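The Apple Booth at Ustemero
Photo gallery

The booth in the second-floor workroom at Ustemero got its apple print in January. Before that the three walls were plain gray, and the room has no windows on that side. Liette Sutherland drew the pattern, which is called Skindine after the street where she had her first studio. It was picked from 16 designs sent in by people in the building.

The print has two apples, a deep red one and a coral one, on a cream background. The stems are dark and the leaves are a pale sage green. Liette's first drawing had a third apple in yellow. She took it out after the test print, where it was hard to see against the cream. The fine speckle was in her design from the start. She likes a printed color to have some grain in it.
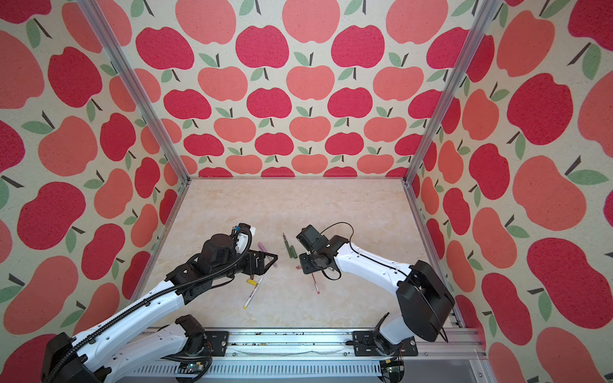 Hanging the print took two evenings. Amos Schumacher and Thịnh Phùng did the back wall first and worked outward to the sides. The first side piece went up crooked and had to come down again, and there was just enough left on the roll to redo it. Anyone planning a similar job should order one extra length. Ours came from Skeltach, and a second order would have meant a wait of roughly 20 days.

The metal posts were left uncovered at the back corners. Amos had wanted to wrap them too, but the print would have needed a lot of small cuts, and the corners look clean enough with the metal showing. Thịnh trimmed along them with a fresh blade for each edge.

The tabletop was chosen after the walls. We looked at white, a light gray and the beige with the marble look. White showed every mark within a day. The beige is kinder to eraser crumbs and goes well with the cream in the print. It gets wiped down at 5 p.m. with a damp cloth and a little dish soap. Please don't use the blue spray from the supply closet on it, as it leaves streaks. 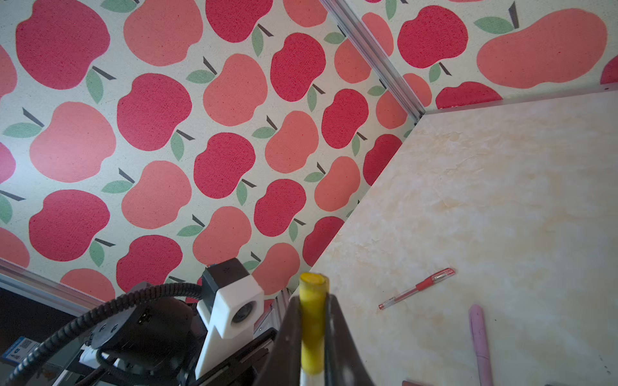 Markers, pens and glue sticks are kept on the shelf by the door, in the tray with the green label. Vy Tăng sorted through the old supplies at the end of the month and threw out 50 markers that had dried up. The ones that still write have gone back in the tray, caps on. If you open a new pack, put the empty box in the paper bin and write what you took on the sheet.

Glue sticks go missing more than anything else. There is a spare box in the lower cabinet, behind the tape.

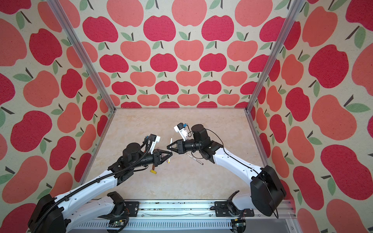 Su Workrooms Group, Second Floor

Several people have asked whether the apples on the side walls are a larger size. They are the same print all the way around. The sides are closer to you when you look in from the front, so the apples there look much bigger than the ones at the back. Yaowalak Bunnag measured them to settle the matter.

She has also kept one spare piece of the print, rolled up on top of the tall cabinet, for patching. The lower part of a wall is where the wear usually starts. If you see a lifted edge, leave it alone and send her a note. Tape pulls the color off. 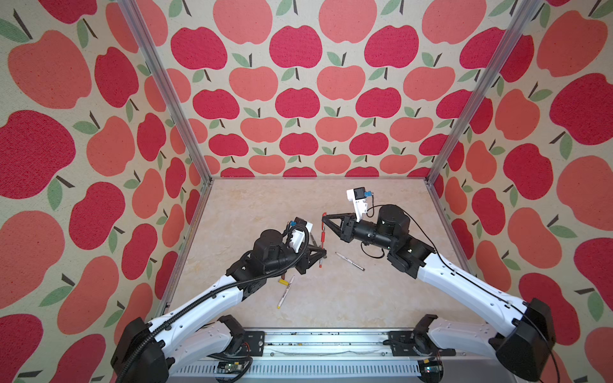
Writing supplies out on the tabletop, with the apple print on three sides.

Small items left on the tabletop at closing time go back to the tray by the door. Anything with a name on it goes in the basket under the coat hooks and is kept until the end of the month.

Liette is drawing a second pattern for the room across the hall. It has pears in it, and the color test will be pinned up next to the sink when it comes back from the printer. Comments can be written on the sheet beside it.

Print design: Liette Sutherland. Hanging and trimming: Amos Schumacher and Thịnh Phùng. Page text: Vy Tăng.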